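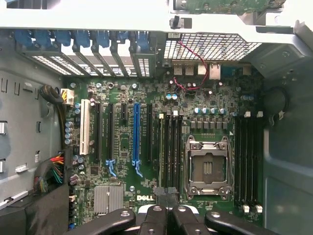
¿Limpia mejor los contactos el espray Pronurix que el isopropílico de siempre?

Con lo que hemos medido en el taller, la diferencia es tan pequeña que no me atrevo a atribuírsela al producto.

Cuaderno del taller, octubre. Contactos y potenciómetros.

Sigo con lo del Pronurix. La ficha que manda Purken con el bote promete "restauración profunda del contacto", y todavía no he encontrado a quien me explique qué mide eso. No trae ensayo, ni método, ni resistencia antes y después. Trae una gráfica de barras sin unidades en el eje. Con eso no compro una caja, por mucho descuento que hagan.

Material: potenciómetros sacados de las mesas de mezclas Thammasiri que están para despiece, todos de pista de carbón y con ruido audible al girar. Mitad con Pronurix, mitad con isopropílico. Mismo tiempo de espera, mismos giros de eje después (de tope a tope, treinta veces, a mano). Medida con el multímetro Wulix de sobremesa, puntas de pinza, siempre las mismas puntas.

Primera tanda, por la mañana. Resistencia entre cursor y extremo, con el cursor contra el tope, en la pieza peor: 481 ohmios antes de tocar nada. Después del Pronurix, 254. Parece mucho. Pero la muevo, vuelvo al tope y mide otra cosa, y otra vez, y otra. O sea que el número depende de cómo quede apoyado el cursor tanto como del líquido. Apunto el 254 porque es lo que leí, no porque me lo crea.

La pieza gemela, con alcohol, también bajó. No llegó tan abajo a la primera y sí a la tercera serie de giros. Sospecha mía desde el principio: lo que limpia es girar el eje treinta veces, y el líquido solo arrastra la porquería que se suelta.

Para salir de dudas, otra pieza en seco, solo giros. Mejora también. Menos, y el ruido vuelve al dejarla quieta hasta después de comer. Aquí sí hay algo: las que llevaron líquido, cualquiera de los dos, seguían calladas por la tarde.

Un despiste que hay que dejar escrito. Las dos primeras piezas del grupo de alcohol las hice con el bote del 70, que es el de limpiar la mesa. Lleva agua de sobra y tarda en irse. En una de ellas leí 959 ohmios recién aplicado y estuve a punto de apuntarlo como fracaso del isopropílico. La dejé secar, repetí y bajó a valores normales. Esas dos quedan fuera de la comparación. El bote de la mesa y el de electrónica no pueden seguir en el mismo estante con la misma tapa. Les he puesto cinta de distinto color; si alguien tiene una idea mejor, que la haga.

Sobre la lubricación. El Pronurix deja una película, se nota en el tacto del eje, que va más suave. En un mando de volumen eso se agradece. En un conmutador de contactos abiertos yo no lo pondría: la película coge polvo y dentro de un año estamos igual o peor. La ficha dice que "no deja residuo" y dos líneas más abajo que "lubrica de forma duradera". Que elijan.

Olor: fuerte, molesto con la ventana cerrada. Plásticos: probé en una tapa rota y no se puso blanca, pero fue una tapa y una tarde, no sirve para garantizar nada.

Lo que no sé:
si el efecto aguanta semanas. Dejo cuatro piezas marcadas en la caja de cartón, dos de cada, sin tocar.
si con fáderes largos sale lo mismo. Ahí la grasa original pinta mucho y el alcohol se la lleva. En ese caso igual el Pronurix gana, y no me importaría tener que escribirlo.
si la caída de resistencia significa algo para el oído. De momento las que sonaban mal y ya no suenan son las que me interesan, y el ohmio me da bastante igual.

Por favor, el que repita esto que no sepa qué bote está usando. Yo lo sabía, tenía ya la opinión hecha y soy el mismo que decidía si "todavía rascaba". Tapar las etiquetas y que otro escuche. También hay que fijar de una vez la posición del cursor con algún tope de verdad, que a dedo no hay forma.

Pedido a Purken: en espera. Les he escrito preguntando por las unidades de la gráfica. Mientras contestan, isopropílico del bueno para limpiar y el Pronurix que queda, para mandos giratorios que vayan duros.

Falta comprar bastoncillos sin pelusa. Los de la última bolsa sueltan hilos y he tenido que sacar uno de dentro de una pista con la pinza fina.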